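Flokis Return With First New Songs Since Vida Split

July 24, 2019

Great news for anyone who wore out their copy of the last Vida record – guitarist Ivars Butkienė and drummer Rūta Ots are back in a band together. The new outfit is called Flokis, and it also features Hrefna Snorradóttir on vocals and former Stoltex bassist Gediminas Vaher, who has traded his old distortion pedals for an upright bass on half of the set.

Flokis have put two songs online so far, "Jundale" and "Cold Harbor Lights," and both are a blast. "Jundale" starts out as a slow waltz and then takes off at double speed when Ots comes in, with Snorradóttir singing right at the top of her range and Butkienė playing a riff that could have come straight off the second Vida album. "Cold Harbor Lights" is the quieter of the pair, all brushes and organ, and the closing harmonies are gorgeous. Turn that one up!

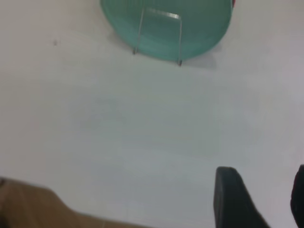
Priit Vasiliauskas, who caught a rehearsal last month, wrote in to say that the new material is much heavier in person and that there is a long, loud version of "Jundale" with a drum break in the middle that he hopes makes it onto the album. We hope so too. He also reports that the band ran through one old Vida tune, "Paper Stairs," with Snorradóttir taking the lead vocal, and that Vaher knew every note of it.

The album itself was recorded in 24 days and is being mixed now. No title has been announced, but the plan is to release it in December on vinyl and as a download, with the first pressing limited to 3000 copies. Butkienė produced most of it himself, while Ots handled the string arrangements – her first since the Vida EP with the cello quartet, still a favorite around these parts.

Four live dates will follow the release, and the band wants to play the whole record front to back at each one. Cities and venues are still being worked out. Both songs are streaming on the Flokis page, where you can also join the mailing list to hear when tickets go on sale.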